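Kirkidska: Pasta, Pickles and a Very Long Counter

I went to Kirkidska for a jar of mustard. I mention this because I left two and a half hours later, full of dumplings, carrying a paper bag I needed both arms for, and without the mustard.

The place calls itself a "pantry and table," a phrase that usually means somebody is going to charge you nine dollars for toast. The pantry part comes first, through the door from Pirmont Street, and runs down the left wall in dark shelving: beans, vinegars, tinned fish, honey in four shades of brown. The table part is at the back. Between them lies the counter, and the counter is where plans go wrong.

Palesa Swanepoel, who owns the place, used to run the cold station at Mnguni, and it shows in how she arranges things. Beet salad, white bean salad, a slaw with caraway, smoked trout folded into something creamy, and then the pickles, which get a whole section to themselves and deserve it. You may ask for a taste. You will be given a taste of something else as well. By the time I had agreed that the pickled plums were better than the pickled cherries, I was being walked to a seat.

We ended up as three for lunch, after I texted Fatima and Kagiso, who both work close by and can be relied on to abandon a desk. The lunch menu is one page, with 8 dishes on it and no little essays about the farmer. I was grateful for that. I like farmers, but I don't need to know what one of them thinks about while he's hoeing.

Start with the potato dumplings. They come in brown butter with sour cream and a heap of dill, and they are soft in the middle and crisp where they've met the pan. We ordered one plate to share, then a second plate because sharing had gone badly. The rye noodles with cabbage and bacon sounded like a punishment and were the best thing on the table. The bacon is cut thick, the cabbage is cooked until it gives up, and there's enough black pepper to make you sit up straight.
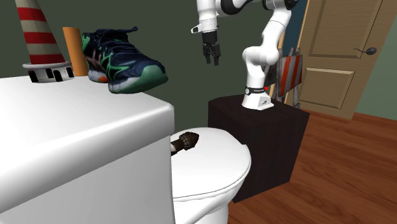

The chicken soup was fine. I've thought hard about whether there's more to say, and there isn't. It was hot, it had carrots in it, and Kagiso finished his without complaint, though he would finish most things without complaint. The roast carp was a bolder effort and let down by a sauce so sweet I wondered if dessert had come early. If you want fish, get the trout from the counter and eat it on the rye bread, which is sour and chewy and good enough that I bought a loaf.

Service is friendly and slightly out of order. Our drinks came after the dumplings, and the forks came after the drinks. Unathi Potgieter, who was looking after our end of the room, apologized for the forks with such charm that I'd have happily used a ladle.

Dessert means poppy seed cake or a baked cheesecake with no crust. Get the poppy seed cake, then check your teeth before you talk to anyone. The coffee is from Etus and is strong and a little burnt, the way my aunt makes it, and I had two cups out of loyalty.

About the prices. Lunch for three, with soft drinks, dessert and a tip, came to $75, and I felt that was fair for the amount of butter involved. The shop is another matter. My bag, which I remember filling with "just a few things," rang up at $67, and when I unpacked it at home I found a jar of goose fat I have no memory of choosing. Prepared salads are sold by weight, and beets, I can report, are heavy.

Upstairs there's a small kitchen where Tumelo Mokgethi teaches evening classes in dumplings, noodles and, starting in January, bread. I haven't taken one. Fatima has, and says you spend the first half hour being told your dough is too dry and the rest of the night eating, so she's signed up again.

A few practical things. The back room is loud once it fills, and the two-seaters along the wall are close enough together that I now know a lot about a stranger's kitchen remodel. The bench seats have no cushions. They take reservations for dinner but not for lunch, so go before noon or be ready to hover near the vinegars looking casual. Parking on Pirmont Street is as bad as ever.

I went back the week after for the mustard. They were out of it. I had the noodles.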